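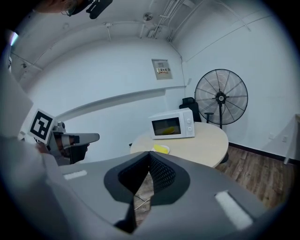

Figure 4. Microwave oven on the round table, control panel at right.

4. Placing and Starting the Oven

4.1 Set the oven on a level, stable surface. The table must support the full weight of the oven with all feet resting on the top.

4.2 Turn the oven so that the door and both dials can be reached from the front. Leave space at the front edge for a plate.

4.3 Move chairs and standing fans away from the sides and rear of the oven before use. Air openings must remain clear.

4.4 Connect the power cord directly to a grounded wall outlet. Do not use an extension cord.

CAUTION: Before connecting the oven, confirm that the circuit is rated for at least 2,000 watts. If a breaker trips, unplug the oven and contact the Nemard facilities office.

4.5 Place the food in the center of the oven and close the door fully.

4.6 Set the power level with one dial and the time with the other. For a first test, heat a cup of water at 600 watts for two minutes.

NOTE: The oven starts as soon as the time is set. To stop it early, open the door or return the time dial to zero.

4.7 Wipe the interior after each use with a damp sponge and mild soap - never with steel wool or oven cleaner. Unplug the oven first.

Questions about this section may be sent to Grigore Grecu, Room Equipment, Nemard.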